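Frequently Asked Questions

I run a small site that tracks who is lobbying the town council in Furdale and what they're asking for. It started as a spreadsheet on my kitchen counter and it has gotten a bit out of hand (in a good way, I think!). I get the same emails over and over, so I've put my answers in one place. If yours isn't covered, write to me and I'll probably add it.

What is this site, exactly?

It's a searchable list of meetings between Furdale council members and people who want something from them. Right now there are 1,611 entries. Each one has a date, who was in the room, who they were representing, and the subject as the council wrote it down. When the council's subject line is just "general discussion" I leave it like that, even though it drives me up the wall.

Where do you get the records?

Most come from the meeting calendars that council members have to post. The rest I get through public records requests, which I send by email and then chase by phone. I don't use tips as entries. If somebody tells me a meeting took place, I request the record, and it goes up when I have the paper in hand.

Are you a journalist? A lawyer?

Neither one. I've lived here a long time, I go to a lot of council meetings and I like reading agendas. Please don't take anything on this page as legal advice. If you've been told you need to register as a lobbyist, talk to the town clerk, who is very patient.

Who has to register?

Under our town's rules, anyone paid to contact a council member or senior staffer about a pending decision. If you're calling about your own street, your own permit or your own trash pickup, you're just a resident talking to your council member and you don't have to sign anything. It gets murky with trade groups, and with people who own a business and speak for it themselves. I keep a separate tag for those so you can filter them in or out.

Why does Brella show up so often?

I get this one a lot. Brella wants the contract for the new parking meters, and there have been 20 meetings on it so far. Having a lot of meetings isn't against any rule, and I'm not suggesting it is. I do think people who pay for parking would like to know about them before the vote, and I've said so at the microphone.

What happened with the Urquhart rezoning?

The Urquhart site is the old warehouse lot by the rail line. The developer's consultants met with six council members in the month before the zoning hearing, and those meetings weren't posted until after it. I wrote to the clerk, the calendars got updated, and the entries are all in the list now under "Urquhart." The council has since talked about a posting deadline. It's still talking.
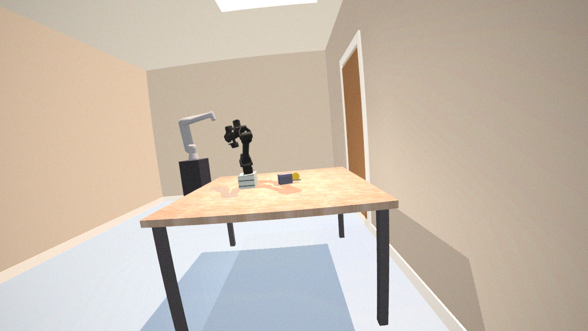 How long does a records request take?

The town's target is eight working days, and for a simple calendar request they usually hit it. Anything with email attached takes longer, as somebody has to read through and black out private details. My slowest one so far was for the Rirstead bypass correspondence — I asked in winter and got it in May, with the attachments missing, so back in the line I went.

Can I make a request myself?

Yes, please do! You don't have to live in town and you don't have to say why you want the records. Be narrow. Ask for one council member, one subject and a set of dates, and ask for electronic copies so you aren't paying by the page. There's a letter on the Downloads page that you can copy and change however you like.

I'm in your list and the entry is wrong. What do I do?

Send me the entry number and what needs fixing. If it's my typo (it happens, I do a lot of this after dinner) I'll correct it right away and put a note on the entry. If the mistake is in the council's own record, you'll need to get them to amend it first, and then I'll update mine to match. I don't take entries down because they're embarrassing.

Do you cover the county or Rirstead?

Only where it overlaps with our council, like the bypass. Rirstead has its own council and, as far as I can find, no lobbying register at all. If you live over there and want to start one, I'll happily share my spreadsheet setup.

Who pays for this?

I do. Hosting is cheap and the rest is my time. I don't accept money from registered lobbyists, candidates or anyone with business before the council, and I don't run ads.

How often is the list updated?

Saturday mornings, most weeks. If there's a big vote coming up I'll try to do an extra one the night before. New entries are marked in the list until the next update.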